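Gunier hold on for a cracking win at Bevan Oval

Gunier have done it! The women's cricket side knocked off Londodo by 2 wickets on Saturday's old strip at Bevan Oval, and what a finish it was, with the number ten sweeping the winning runs off the third-last ball.

Londodo had looked well in control after batting first, and at 2 for 140 a huge total seemed likely. Then Dayana Quintero came back for her second spell (from the river end, into the breeze) and the middle order folded. Her first scalp of the afternoon was her 300th for the club, a mark no other Gunier bowler has reached.

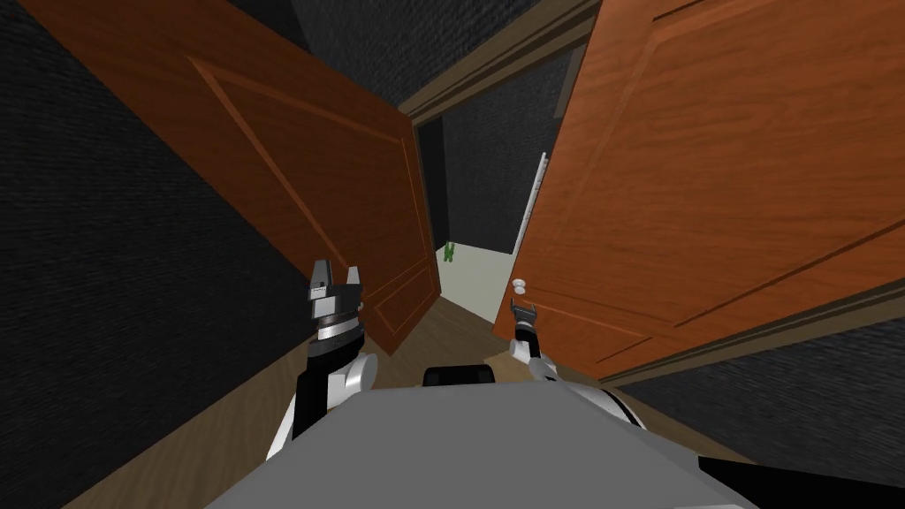
Quintero's big day

"I had no idea until the girls started yelling," Quintero said. "I just wanted to keep it full and straight."

She wasn't finished either, coming in at eight and belting a priceless 31 in the chase. Her favourite shot was the pull over midwicket, and so was ours!
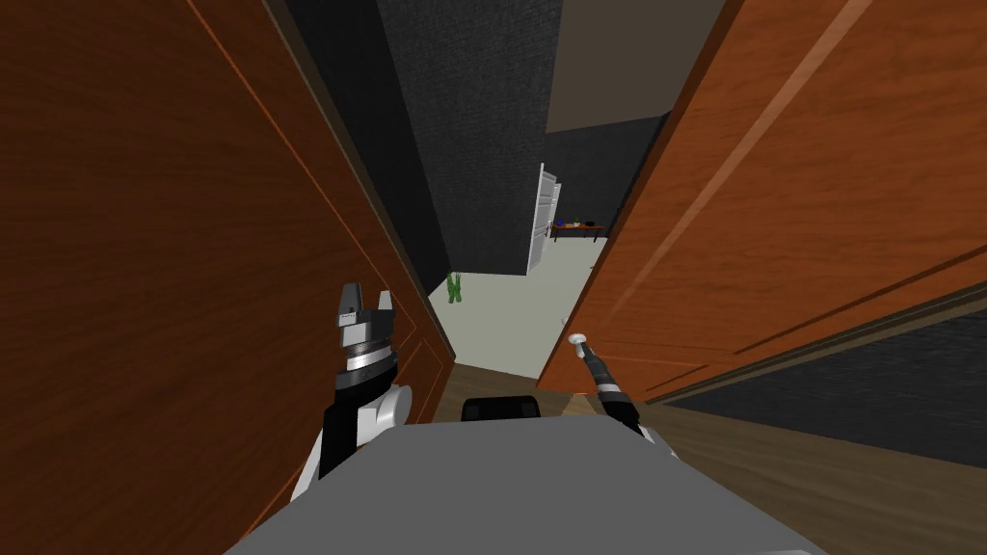

Two wooden doors, with a lighter room beyond.

Gunier now travel to Stirora for their next match, with second spot on the ladder up for grabs. Gates open at noon and under-12s get in free.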